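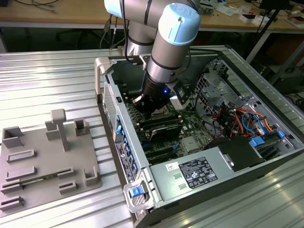 Tower on its side, panel off.

Re: [ilmont-users] Time to retire the office desktops?

On Saturday a list member wrote:

> Pasaribu has quoted us $3,960 to swap all 14 desktops
> for new ones. They say anything over five years old
> is a risk and the new machines will pay for themselves
> in power savings. Josholm did the same last year and
> they're happy. Can we agree by the end of February?

Pay for themselves when? I'd like to see the arithmetic. If we spend close to $4,000, somebody should be able to tell me what the machines draw now and what the new ones would draw. The quote has neither.

"A risk" of what, exactly? Two of ours have died since I joined, and both were power supplies. At that price per seat I also doubt these are new. Ask Pasaribu in writing whether they mean new or refurbished, and who pays shipping on returns.

Josholm being happy doesn't tell me much. They bought from Prarkach, on different terms, and they were replacing laptops.

My counter-offer: set aside $1,000 for solid state drives and memory, do the four slowest machines first, and look again in the summer. I'll vote no on the quote as it stands.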